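Workshop > Reviews > Robot Upkeep
Reviews Guides Forum Search

Woltlow cable kit for the Musar arm: a month in

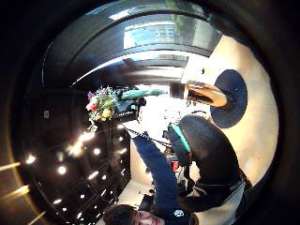

Despina Kokkinos told me I was wasting my money, that any cable on a gripper dies at the connector and no kit will save it. Well! I bought the Woltlow kit in March anyway (30 bucks, plus shipping) and put it on our Musar, which was eating a camera cable every couple of weeks.

You get 4 clamps, a sleeve and a little strain relief boot. Getting the sleeve on took me most of an evening, mostly on the floor, because the instructions are a single folded sheet and I had the boot on backwards – twice. Leave more slack at the wrist than you think you need, run the arm slowly through its full reach, and only then tighten the clamps. After that I redid the camera calibration and it came out fine on the first go.

The clamps are great. The boot is so-so, a bit stiff for thin cables. We're at 102 hours now on the same cable and I've stopped keeping a spare in my bag. I'd buy it again, but I'd want longer screws in the box.

2 comments

fetum_fan: Does the boot fit a right-angle plug?

lazydriver: Mine didn't, I had to trim it with a knife. Clamps are good though.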